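Gidodberg, 2025-07-17

Canau River Trust Extends Otter Monitoring to Upper Catchment

The Canau River Trust will extend its otter monitoring program to the upper catchment in June of next year. The work covers 2000 hectares of riparian woodland between the Okonkwo weir and the Gotik marshes, where records of the species have been irregular.

Field teams logged 3872 track and scat records in the lower catchment during the first phase. Nearly 9 percent came from stretches previously classed as unoccupied. The records will form the baseline for the new survey area.
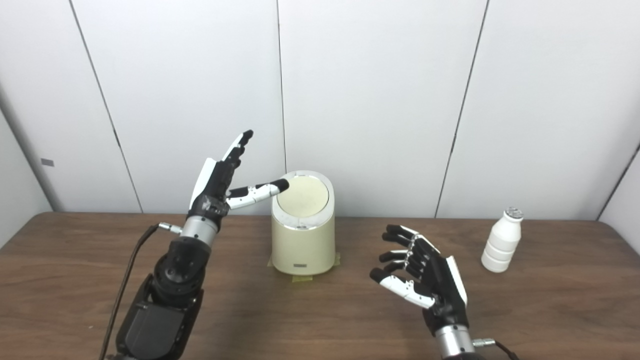 Food waste left at riverside picnic sites remains the main management problem in the lower catchment. It attracts foxes and rats, which compete with smaller carnivores and take the eggs of ground-nesting birds. Trust guidance asks site operators to use a closed container wherever food is eaten outdoors. A small cylindrical bin with a lid, like the cream-colored one shown, is suitable for indoor tables and visitor rooms only. Outdoor sites require a latched model fixed to a post — the specification is available on request.

"Occupancy in the upper catchment can't be estimated from the present data," said Ifeanyi Onuoha, head of field survey at the Trust. "We need repeat visits to the same bank sections, in both high and low water."
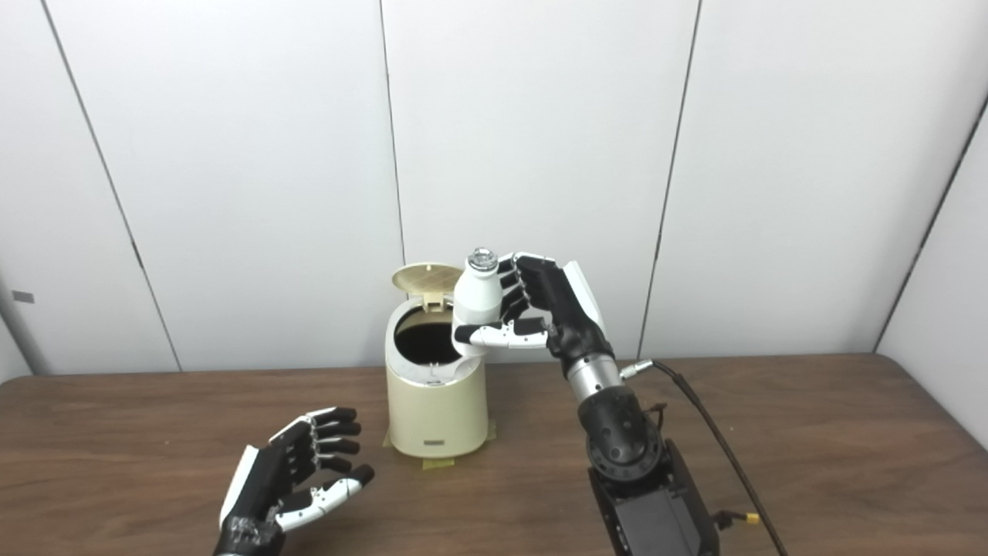

Trash can with its flip lid raised.

Survey sections will be 600 meters long and visited seven times a year. Scat samples will be collected for diet analysis. Access to private banks will be arranged in writing with landowners, and exact holt locations will be withheld from published maps.

Landowners in the upper catchment who wish to register a bank section should write to the Trust's Gidodberg office.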